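Robot Learning Methods, Handout 7
Learning from hand-held gripper demonstrations: segmentation and relative actions
Tue 25 October - notes by Jericho Macapagal

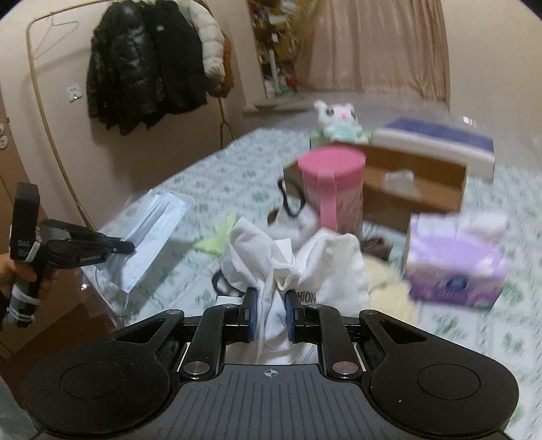 Policies trained on demonstrations need actions the robot can execute. In teleoperation the action is logged directly, as a commanded joint or tool pose. With hand-held grippers no robot is present during recording, so the action has to be recovered afterward from the estimated path of each tool and the measured opening of its jaws. Bedroom recordings are a hard case for this. Cloth pinched between the fingers, like the bunched white piece between the blue pads, hides part of its own shape, and the bedding under it offers a soft contact surface whose height is not fixed. A second gripper angled toward a face mask lying flat adds a different problem: the object is thin, and a small error in tool height matters more than the same error would on a box.

1. Notation

Let T(t) be the pose of one tool at time t, and w(t) the jaw opening. For two tools we write T1, T2, w1, w2. The recovered action at time t is the pose of the tool at t + k expressed in the tool frame at t, together with w(t + k). Absolute poses are not used. The origin of the tracking map differs from one recording to the next, and a policy that reads absolute poses will fit to it.

For two-tool tasks we add the relative pose of tool 2 in the frame of tool 1. Leaving this term out is the most common mistake in the homework.

2. Segmentation

Each recording is cut at changes in jaw state. The Bautista rule, used in this course, marks a grasp when w(t) stops decreasing while the closing command is still held. On rigid objects this works well. On cloth w(t) keeps creeping as the layers compress, and the cut lands late. The fix is to threshold the rate of change of w and ignore its final value.

3. Result to discuss

The Tostcombe set has 875 recordings from 67 rooms. Two policies were trained on it with the same network and the same number of steps. One used the original rule, the other the rate threshold. Evaluation was on the Lasar arm pair, with 4 cloth tasks held out.

The rate threshold gave earlier lift onsets on all held-out tasks. Failures that remained were mostly missed pinches on flat items, where the fingers closed above the surface. Segmentation does not address this - the error is in the height estimate, before any cut is made.

4. Reading and exercise

Read the Skultdale report from February, sections 2 and 3. Then derive the relative action for a tool that rotates in place while its jaws close, and show which terms vanish. Bring the derivation on paper.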